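Open day at Dalgleish: an afternoon with the cloth handling group

Posted 2020-12-01

The Dalgleish building is at the far end of the business park, past the bus turnaround, and the sign for it is smaller than the one for the tile store next door. I got there a little after lunch. Sign-in was a clipboard and a sticker with your first name on it. Visitors went through in groups of 12, and mine was mostly people from laundries and uniform rental, plus two students who had come up by train.

The company has three tenants in the building. Fostico makes conveyor parts on the ground floor, and we were walked past that fairly fast. Multilia has the offices. The part I had come for is upstairs, where a small team works on getting robots to pick up and fold clothing. They call the project Rutivon.

Our guide was Natnael Hailu, who runs the data side. He talked for ten minutes before we touched anything. The main point was that cloth is hard for a robot because it never has the same shape twice. A box is a box from any side. A sweater dropped on a table is a new problem each time. So the team collects a lot of short recordings of people doing the job by hand, using a gripper they hold themselves, and the robot's software is trained on those.

The tool is lighter than it looks. You squeeze, the linkage closes, and two pads come together on whatever is between them. A camera on the tool records each grasp from just behind the jaws.

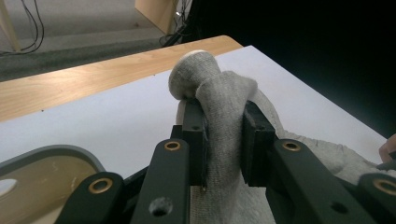

Gray knitted cloth held between the jaws over the paper-covered table.

We each got a turn. The first exercise was a plain grasp and lift, and it took me several tries to stop grabbing too much. Natnael's advice was to go in slower and close later than feels natural. One of the laundry managers had it right away, which he put down to 400 sheets a shift in his first job.

I asked how many recordings they had. The count on the office whiteboard was 3,688, and 2,917 of those had been checked and kept. The others were thrown out for ordinary reasons - the operator paused too long, a hand blocked the view, the garment slid off the table. Checking is done by people watching every clip, and Natnael said it takes longer than the recording does.

The second exercise was pants. The instruction was to find the hem first and work from there, and it made more sense once I was doing it. The body of a pant leg folds over on itself and gives you no clue which way it runs. A gathered cuff is thicker, it feels different through the handle, and it tells you where the leg ends. Light gray knits are used a lot in these sessions, and the team wants more dark and patterned items by June.

Someone asked about the pads. They are rubber, they pick up lint, and they wear along the top edge. The team wipes them between sessions and swaps them when the grip starts to slip.
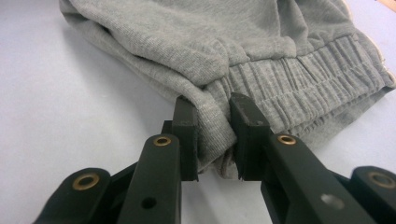

Questions and practical notes

Evaristo Rizzi, who handles the hardware, joined us for the last half hour. He was asked when a laundry could buy something like this and would not give a year. Towels are close, in his view. Fitted sheets are not. He also said speed is the wrong thing to compare at this stage, and a woman from a rental firm told him that speed was the only thing her boss would ask her about. They went back and forth on that for a while.

Parking is free but the lot fills up, so use the overflow by the tile store. The upstairs rooms are reached by stairs or by a freight elevator that staff have to operate for you. Coffee was provided. The next open day is planned for June and sign-up is through the front desk.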